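Keys, Tags and a Place to Put Them
Posted 28 Apr 2024

The matter of household keys has been under review at this address for some time. When the move from Zoltville was completed, the ring that came with it carried keys to two front doors, a bicycle shed, a storage unit at Skostach and at least one lock that no longer exists. They lived in a bowl by the door, under the mail.

The first measure was to assign colors. A packet of plastic tags was purchased for this purpose. Green is the front door, yellow is the mailbox, and purple is the storage unit. Blue has been reserved for the cellar — the landlord has yet to supply that key. The paper inserts remain blank, as a lost ring should not announce what it opens.

The second measure was to retire the bowl. Wall hooks were considered and set aside, the lease being strict on drilling. A freestanding holder was selected instead, with a raised bar for keys and a tray below for small items.
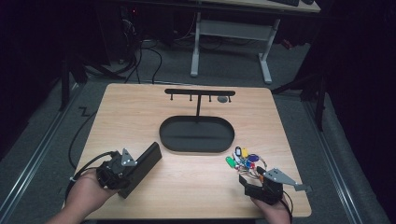
The black key holder on the table, with its four hooks and oval tray, and the tagged keys beside it.

The arrangement adopted is as follows. Daily keys hang on the first hook. The spare set hangs on the last. The tray is for coins and the parking token, and receipts are not to be left in it.

One question remains open. The storage unit is due for renewal in May, at a rate of 200 for the term, and if it is given up the purple tag will be free. The bicycle shed has asked for it — or would, if the Khan padlock is ever replaced.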